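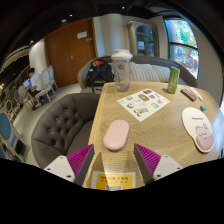 Lultell, which makes and sells small items for desks and shared tables, will bring its Rurora range to cafes and study rooms starting in July 2025. The range is meant for people who work or study away from home and have to set up a place for themselves each time they sit down. Most of them bring more than a laptop. A pale pink mouse, a mouse pad with a cartoon cat wrist rest, a sheet of stickers, a pen and something to drink from can take up a good part of a wooden cafe table before any work is done. The Rurora range was planned with this kind of table in mind.

The range has 39 items. It covers wireless mice, mouse pads with and without wrist rests, pens, sticker sheets, label sets, cable ties, and pouches to carry them in. All items are sold one by one. Buyers can also put together their own set at the counter and pay for it as one purchase, with a pouch included when the set has five items or more.

Lultell started the range after a trial in February at two cafes run by Yazzie. Customers at the trial could borrow a mouse and pad for as long as they stayed, and were asked to fill out a short card when they gave them back. The cards asked how much room the customer had, what else was on the table, and what they would leave at home if they could. Lultell received 100 completed cards and used them to settle the sizes of the pads and pouches.

The main request on the cards was for smaller pads. Standard office pads left too little space for a cup and a notebook at tables made for two people. The Rurora pads are narrower at the top and wider at the wrist, so a cup or a phone can stand beside the upper part. Customers who did not want a wrist rest can choose a flat pad in the same outline. Both kinds have a backing that grips smooth wood and stone tabletops and can be wiped with a damp cloth.

The second request was for quiet mice. Several customers wrote that they felt awkward clicking in a room where other people were reading. All Rurora mice have soft-click buttons and a low, rounded body that slips into a coat pocket or the side pocket of a backpack. They come in pale pink, cream, light green and gray. Each one runs on a single AA battery, which is included.

Sticker sheets were added to the range late. They were first placed at the counter during the trial as a thank-you for filling out a card, and customers came back asking to buy more. There are eight sheets in the first release, with small drawings of food, animals and household things. The stickers are made to peel off laptops, bottles and planners without leaving glue behind. They should not be put on painted wood or leather.

Drinks containers are not part of the range. Lultell looked at adding a tumbler and decided against it, as most people who filled out a card already carried one they liked. The larger of the two pouches has an outside loop where a bottle can be clipped.

Yazzie will be the first to carry the full range, with a shelf near the counter at 46 cafes. The borrowing service from the trial will continue at the two cafes where it began and will be offered at others where there is room to store the mice and pads. Borrowing is free with any order. Items are wiped down and checked each time they are returned, and batteries are changed by cafe staff.

Yazzie is also making some changes to its seating to suit customers who stay longer. Tables along the upholstered benches will be spaced a little farther apart, and more of them will be within reach of an outlet. Armchairs will stay in place for customers who only want to sit and have a drink. No time limit will be set at any table, though customers may be asked to share a larger one during the lunch period.

Study rooms and libraries that wish to offer the range can order through Trunico, which handles storage and delivery for Lultell. The smallest order is one mixed carton. A carton holds mice, pads, pens and sticker sheets in amounts chosen by the buyer, along with a folding shelf card and a price list. Trunico delivers within five working days of an order, and unopened cartons may be returned within a month.

Spare parts will be sold separately. These include battery covers, USB receivers and replacement wrist rests, which were the parts most often lost or worn during the trial. Mice can be left at any Yazzie counter for recycling, whether or not they were made by Lultell.

A second release is planned for next year. It will include a left-handed pad and a slim pen case, both of which were asked for on the trial cards.

About Lultell

Lultell designs and sells desk goods for homes, schools and shared workplaces. Its products are sold in its own stores, by mail order and through partner shops and cafes.

About Yazzie

Yazzie runs cafes with table seating for guests who come to eat, read, study or work.

Press contact

Samples and price lists are available on request from the Lultell press office. Questions about cafe locations and the borrowing service should be sent to the Yazzie customer desk. Wholesale buyers should contact Trunico.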